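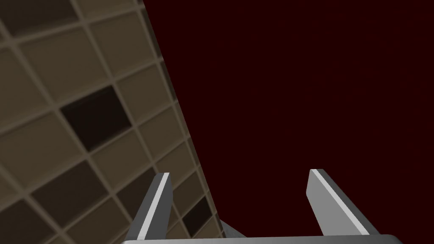 HURKON, May

Fiction
By Fletcher Ellery
Last updated in May

We use cookies to remember your reading preferences. Accept / Manage settings

Run 734 ended the way the previous runs had ended. The gripper moved over the panel, stopped, and reported that it had reached a tile it had not reached. Svitlana Pavliuk saved the log and wrote the error in the notebook: 49 millimeters, along the panel's long edge.

"Same number," she said.

"Same number is good," said the boy at the next desk. He was responsible for the planner. "If it changed, we'd have to look at my part."

The task for the spring round was simple on paper. A tiled panel was placed in the simulator at an angle the team was not given. Some tiles were dark. The program had to find a dark tile using the wrist view, bring the open fingers over it, close them to a set width, and hold for four seconds. Contact with the ribs cost points. Contact with the panel's edge ended the run.

The club had entered under the name Briltance, which had been chosen by vote before Svitlana joined. She had been given calibration when the student who used to do it graduated. He left a folder with seven files in it, two of which opened.

She pulled up a view from the wrist and enlarged it until the tiles broke into blocks. The beige squares shrank toward the slanted edge, and past the edge there was only the maroon background. The detector had marked the dark tile near the left finger with the correct outline. It had marked the one farther out on the panel, too. Detection was not the problem. She had already proved this twice, once for herself and once for the teacher.

Mr. Sydorenko came in with his coat on. The building closed at 9 p.m., and he had started arriving at 8:30 to make this known without saying it.

"Where are we?"

"The outline is right and the position is wrong," Svitlana said. "The transform between the camera and the gripper looks fine. I rebuilt it from the model file."

"Which model file?"

"The one in the folder."

He read the screen for a while. "How is the depth computed?"

"From tile size. The tile width is a constant in the settings. We measure how wide a tile looks, and that gives the distance."

"Measured from what to what?"

She began to answer and stopped. She opened the settings file. The constant had a name and a value and no comment. She opened the rule sheet from the organizers and went to the drawing of the panel. There were two dimensions on it. One ran across the recessed face of a tile. The other ran from the center of one rib to the center of the next.

The detector outlined the recessed face. The constant was the distance between ribs.

"So it thinks a tile is bigger than it is," the boy said. He had rolled his chair over.

"It thinks the tile is bigger, so it thinks the panel is farther away. On a tilted panel the error slides along the slope." She did the arithmetic in the notebook under the 49. It came out to almost the same figure. She did it again with the tilt estimate from the log and got closer.

"Change it," said the boy.

She did not change it yet. She copied the settings file, gave the copy a new name, and put a comment beside the constant: face width, inside the ribs, see drawing. Then she changed the value in the copy and pointed the program at it. The teacher looked at the clock and sat down, still in his coat.

The next run took the normal time to load. The gripper came down over the panel with its fingers apart. At the point where it had always drifted, it kept to the line the planner had drawn. The fingers stopped on either side of the dark tile, closed to the set width, and held. The counter in the corner of the screen went to four. Nothing touched the ribs.

Nobody spoke. The program returned the arm to its start position and printed the score, with a deduction for time.

"It's slow," the boy said. "That is my part."

"Run it at another angle," said Mr. Sydorenko.

She set a steeper tilt and ran it. The position held, and the left finger touched a rib on the way out. She wrote down the rib contact, the tilt, and the name of the settings file. On the line below she wrote the question for the next session — exit path, straight up or along the panel normal? — and drew a box around it.

At 8:55 the teacher stood and turned off the lights at the back of the room. Svitlana uploaded the logs to Selavum, the shared drive, and waited for the bar to fill. The boy was already typing something into the planner. She told him to save it under a new name.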